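4. Setting up and playing the fishing game
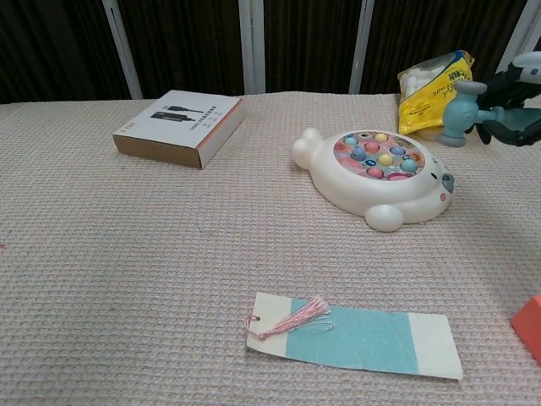
Before you start

Put the game on a firm, level table. A thin tablecloth is fine and helps stop the base sliding on a polished surface. Do not use the game on a bed, a cushion or a thick rug, as the play area must lie flat.

You will need a clear space 35 cm across for each player's arms and catch. Move cups and other drinks to another table. Small paper items such as bookmarks and score cards should be kept well back from the play area so that they do not get swept up with the pieces.

Caution: The game has small parts. Keep them away from children under three years of age.

Setting out the pieces

1. Open the bag over the table and tip everything out. Keep the bag out of reach of small children, or throw it away at once.

2. Wipe the white body with a dry cloth. Check it for cracks, especially where it may have been knocked in the post.

3. Turn the body so that the face is towards the youngest player.

4. Place the coloured pieces in the play area one at a time. Press gently until each one sits down. If a piece will not go in, turn it a little and try again. Do not force it.

5. Give one rod to each player. Untangle the lines before play.

Note: If the game is shared with a hammer toy from the Groltton range, put the hammer to one side first. Striking the play area will damage it and is not covered by the guarantee.

Playing

Agree who goes first. Each player takes one piece per turn and keeps it on the table in front of them. A piece dropped on the way out goes back in. The first player to collect 5 pieces wins the round. For very young players, leave out the turns and let everyone fish together.

Cleaning and putting away

Wipe with a damp cloth and dry straight away. Do not put any part in the dishwasher or under a running tap. The printed surface will lift if it is soaked.

Store the pieces in a lidded tub, with the rods laid on top. Cables, chargers and batteries should go back in their own boxes and be kept apart from the toys.

Do not stack more than 600 g on top of the body.

For missing pieces, see section 5, Spare parts.

Devico, issue 2022-10-28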